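FOR IMMEDIATE RELEASE

"Small Portions" Comes Home to Platville for One Last Run

PLATVILLE – I'm bringing my one-person comedy show, "Small Portions," back to Platville this July, and since I can't afford a publicist I'm writing the press release myself. My last one was done by a professional and called me "a rising voice in observational humor." I had been doing stand-up for a very long time by then. If you'd like to use that phrase anyway, go right ahead, my mother loved it.

The facts first, for anyone on deadline. The show runs 75 minutes with no intermission. It plays the Trimell, the old furniture showroom on the south side of the square, for one week in July. Curtain is at 8 p.m., doors and bar open at 7, and there's an early show at 4 p.m. on the final day for people who like to be in bed at a decent hour (I'm one of them, and I fought for that show).

"Small Portions" is about the years I spent working the breakfast shift at a hotel buffet off the interstate and doing comedy at night, badly, on very little sleep. It's about my family, all of whom have strong opinions on how long food can sit out. It's also about the summer I got fired, rehired and promoted in the same week, which takes up a good twenty minutes of the show and which I swear is true apart from the part with the goose.

I wrote the first version in a spiral notebook in the hotel laundry room. I tried it out at the Trimell's open mic in five-minute chunks, and the regulars there were kind enough to tell me which chunks were terrible. The waffle iron story used to be the opener. It died every single time. I moved it to the end, slowed it down, took out most of the jokes, and now it's the part people stop me in the parking lot to talk about. I still don't fully understand why, and I've quit asking.
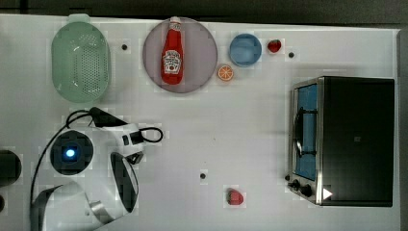
Ketchup, fruit and a colander on the tabletop. "Small Portions" plays the Trimell in July.

Since leaving Platville the show has been seen by 2,891 people. I know the number because I get a little slip of paper from the box office after each night and I keep them all in a shoebox, including the one from a rainy night in a college town that just says "5." Those five people got the full show, plus an encore they didn't ask for. One of them fell asleep. I thought it was one of the better performances of the tour!

My goal is to pass 3,000 before I retire the material, and I wanted to do it at home. The Trimell is a small room, so one good week ought to get us there. When the shoebox hits the number I plan to stop the show and shake that person's hand, so if you're shy, maybe sit toward the back.

For those who saw the early version, a fair amount has changed. The airport bit is gone. The section on my uncle's wedding toast is longer, with his permission, and he'd like it known that he has heard the recording and stands by every word. There's a new closing stretch about going back to the hotel as a paying guest and being completely unable to leave my tray on the table. I've also learned to stand still, more or less. An early review said I paced "like a man waiting on a verdict," and I've had that taped inside my notebook ever since.

The set is still a folding table and a stool. I was offered a video screen at one theater on the road and I tried it for a night, and all anybody looked at was the screen. So it's the table and the stool, and a lamp my sister would like back when this is over. 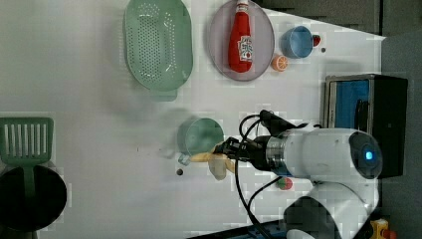 Opening for me all week will be Kolau, the musical comedy duo who shared a bill with me for most of the spring leg. They play accordion and upright bass and sing very sincere songs about errands. Their number about returning a sweater without a receipt has been stuck in my head since March. They'll do 15 minutes before each evening show and they'll be in the lobby afterward selling a cassette. I asked them who owns a cassette player and they said that wasn't their department.

I'm also recording the last two evening performances for an audio album. Thibodeaux, the small label that put out my first record, is handling this one as well, and they've been wonderful about my habit of calling at odd hours to talk about the order of the tracks. If you come to one of the recorded nights, laugh however you normally laugh. On the first album there's a woman near a microphone who honks like a truck, and she is my favorite thing on it. If she reads this, please get in touch, there's a ticket with your name on it as soon as I know your name.

The first record, "Continental," sold 1,617 copies. My label tells me that's respectable for a comedy album by a person who does not have a television show, and I have decided to believe them. There will be a few left at the merchandise table, along with T-shirts in the two sizes that didn't sell on the road.

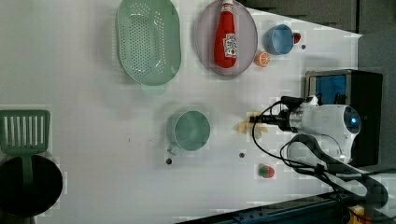 I'll be teaching a free workshop at the Trimell during the run too, at 11 a.m., for anyone who has always wanted to try stand-up and has been putting it off. You'll write two minutes of material and read it out loud to a friendly room. You don't need any experience and you don't need to be funny yet. Bring a pen, and bring something that has been annoying you for at least a year. I'd ask that it not be your spouse if your spouse is also coming. We had that situation once and it used up the whole morning.

A few things people always ask me. The show is fine for teenagers and there's some swearing in it, mostly my grandmother's. You won't get picked on in the front row – I hated that when I was in the audience and I don't do it. There is no food on sale at the Trimell beyond chips and pretzels, so please eat first, as a lot of the show is about breakfast and I've been told it makes people hungry. The entrance on the square has two steps. The side door on the alley is level, and the house staff will open it for you if you let the box office know when you book.

Tickets are on sale now at the Trimell box office, in person or by phone, from noon until 6 p.m. Students pay half price at every performance. Anyone who works a breakfast shift, anywhere, gets in free to the 4 p.m. show. Bring your name tag or just describe the smell of the warming trays to the person at the window.

Press seats are available for every performance, and I'm happy to do interviews in person or on the phone, any time after 10 a.m. I got up at four in the morning for most of a decade and I'm making up for it. Radio is great and podcasts are great. The local high school paper gets first pick of the slots, as they reviewed my very first show at the Trimell and spelled everything right.

Press contact: please leave a message at the Trimell box office marked "Small Portions" and I'll call you back myself.

###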